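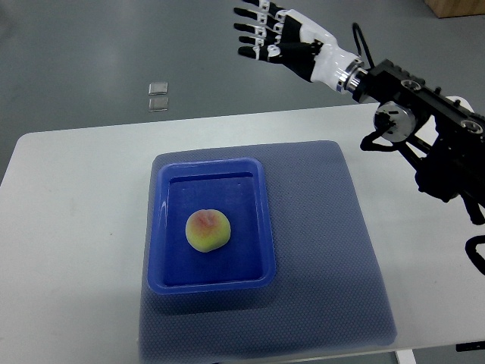 peachfuzz_ballarat

Garden & Kitchen > Fruit Trees > Stone Fruit
Posted in February by peachfuzz_ballarat
Filed under: ripening, stone fruit, backyard trees

When do I pick peaches that are still half green?

Hi all, first real crop on my backyard peach and I'm second-guessing myself every time I walk past it. We moved to Flevville a few years back and the tree came with the house, so I've got no label and no idea what variety it is. The fruit has coloured up nicely on top, a lovely pinky red, but the rest of the skin is still that yellowy green and I can't work out if that means wait or if that's just how they look.

I picked one on Friday to try and it was crunchy and pretty sour near the stone. My neighbour reckons you pick them hard and let them finish on the bench. My mum says that's rubbish and a peach picked green stays green. Meanwhile the parrots have found the tree and they're not waiting for anyone, so I'd love to get them in before it's all beaks and pits.

Also, does the fridge help or hurt? I've read both. And is a paper bag really any better than leaving them out? I've got 19 left that look decent and I'd hate to wreck the lot.

Ta in advance!

mulchqueen

Your mum and your neighbour are both a bit right. Peaches will soften after picking, but they don't get much sweeter, so if you take them too early you end up with something soft and boring. The trick is to ignore the red. The blush mostly comes from the sun and some varieties blush weeks before they're ready (mine looks gorgeous in December and tastes like a raw potato). Look at the background colour instead, the bit down near the stem or on the shady side. While it's green, leave it. When it's gone from green to yellow, or to cream if yours turns out to be a white-fleshed one, you're nearly there.

Then do the twist test. Cup the fruit in your whole hand, lift and give it a gentle turn. If it comes away easily, it's ready or very close. If you have to tug, walk away and have a cuppa. Don't squeeze with your thumb, it'll bruise and you'll have a brown patch by dinner.

They won't all come good at once either. The ones up high in the sun go first, so you'll be out there every couple of days for a fortnight or so.

For the ripening, leave them at room temperature in a single layer, stem side down, not touching if you can manage it. A tray or a baking dish is fine. Paper bag does speed things up - it holds in the gas the fruit gives off - and a banana in there speeds it up more. Check every day though! I forgot a bag in the laundry once and the smell was something else.

Keep them out of the fridge until they're ripe. Cold on an unripe peach can make it go dry and woolly inside and there's no bringing it back. Once they're soft and smell like peach, the fridge is fine for a few days.

For the parrots, net now, and use the fine white stuff with small holes so nothing gets tangled in it. I throw mine over a frame so they can't peck through from the outside. Little drawstring bags over single fruit work too if the tree's not big.

oldmate_2834

I just pick them all when the birds start and make chutney. Green ones are good for chutney. Never had a complaint

peachfuzz_ballarat

Thanks both! Went out with a torch after reading this and the shady side is definitely still green on most of them, so they're staying put. Two came off with barely a twist and those are inside now. Netting tomorrow. And oldmate, if you've got a chutney recipe I'll take it, I've got a feeling the low branches are going that way regardless.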